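Saturday, bench notes, Demine cell

Late start. Left arm wouldn't home, restarted the controller twice and it came good. Still don't know why. Cable reseated, put it on the list.

Chore of the day is tidy up, drawer version. Put small stuff away in the drawer, push it shut, leave everything else where it is. My kid could do it at three. The question Backlund keeps asking is whether we'd let it do the parts bench overnight, and I still say no, but less loudly than in October.

Where we are:
total demos now 1,862. Policy trained on all of them overnight, Jukden planner on top picking which arm goes first. Briser scripts for the resets, sort of.

Grasping chunky things is fine now. Erasers, blocks, caps. Boring even. Flat things on the white board still bad. Fingers come down, skate along the surface, thing turns sideways, arm tries again from exactly the same angle. And again. Stopped it by hand at 300 seconds on one of those, no point going on. A person would just slide it to the edge and pick it up from there, or use a fingernail. No fingernails. Somebody suggested a rubber lip on the fingertips, worth a try, cheap.

Drawer: opening good, closing meh. It pushes off center and the drawer binds a bit, then it decides it's done. Planner believes it. Need a proper check on closed, not "arm has moved forward a while". Same story as the cupboard hinge last month, we never fixed that either.

Two arms at once is the real mess. They are polite to a fault, both stop, both wait. Tried a priority flag, right arm wins ties. Helped but then left arm sulks in its corner for the rest of the run. Will look at the timeout tomorow.

Cloths: don't ask. Skipped.

Speed. I timed myself doing the same tidy and I'm done before the arm has finished thinking about item one. Don't care much for overnight work, care a lot if anybody has to stand there and babysit it. Right now somebody has to stand there, so it's not a chore saved, it's a chore plus a robot.

Reset is also a chore, by the way!! Putting everything back between runs took more of my afternoon than the runs did. Wrote that in the Backlund report last time and it got taken out. Putting it back in.

Drawer box setup, two views of the table and one wrist cam: 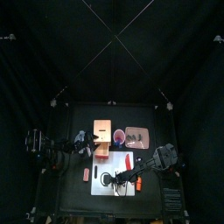
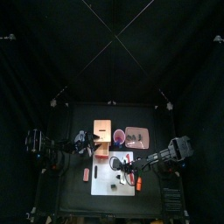
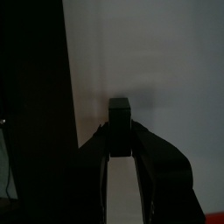

Ran 4 more after lunch with the priority flag off, to compare. Worse. Flag stays on.

My honest answer for the shop floor: sorting chunky parts into an open bin, yes, soon, with someone in earshot. Kitchen drawer with real cutlery in it, no. Anything thin, no. Anything where the lid has to go back on, ask me in a year.

To do
- finger lip, try the soft rubber sheet from the stores cabinet first
- closed check for drawer
- timeout on left arm after it yields
- log the hand stops seperately, right now they count as normal ends and the numbers look nicer than they should
- order 2 spare gripper cables, last one went at the strain relief
- ask Jukden people if the planner can be told "give up, do the next one"

Lights off, cell powered down, key back on the hook.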